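Reseating a Server CPU

Most socket damage at the Wusgate repair bench happens in the last inch of travel. Jomar Quiambao, who has worked there since March, logged 53 boards with bent contacts.

A processor should be held by its edges, level with the socket, and lowered straight down – no sliding, no pressing with a thumb. The metal heat spreader takes handling well, but under bench lights it throws back enough glare to wash out the printed text, so read the part number before the lamp goes on. With the load plate and its frame around an exposed field of gold contacts, any loose cable nearby should be moved first.
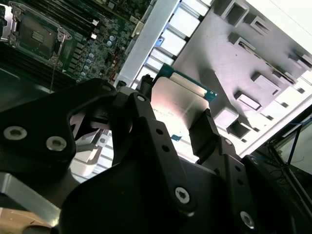
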